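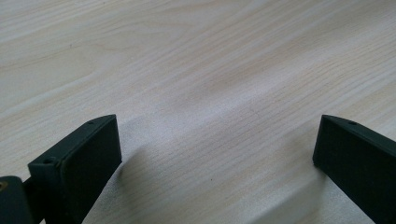
Slide 1. Lost grip on the Arex hand tool: what failed and what we changed

Open with the scope. Handheld gripper, two printed fingers, Tuvel bench. The arm version comes up under questions only. Skip the project history.

Point out the screw hole near each fingertip. Both matter on slide 3.

Slide 2. The fault

Jaw commanded closed, controller reported closed, part fell. No alarm was raised. The log holds 463 closing cycles, and the drop came late in the run. Position feedback is read at the motor, upstream of the finger joint. Any slack past the motor is invisible to the controller. Pause here, people will want to ask about current sensing. It was logged but had no limit set.

Slide 3. Cause

Screw at the base of one finger had backed out 2 turns. The finger still looked square when open. Under load it rotated outward and the pads met at the tips only. The tip screws were checked first and were tight, which cost us most of a morning.

Say clearly that the print did not crack. The Pinheiro report from March covers a cracked finger and is a separate fault.

Slide 4. Safety

A dropped part at bench height is a foot hazard. More serious: the operator reached between the fingers with the drive still powered. Stop button was in reach and was not used. No injury. Read the new rule aloud: drive off before hands go in, also for a quick look.

Slide 5. Changes

Thread lock on the base screws. Torque check every 400 cycles, entered in the Skivenier log sheet. Motor current compared with jaw position at each close; a mismatch stops the drive and needs a manual reset.

Still open: whether the limit holds for soft parts. Test plan is on the last slide. Leave it up during questions.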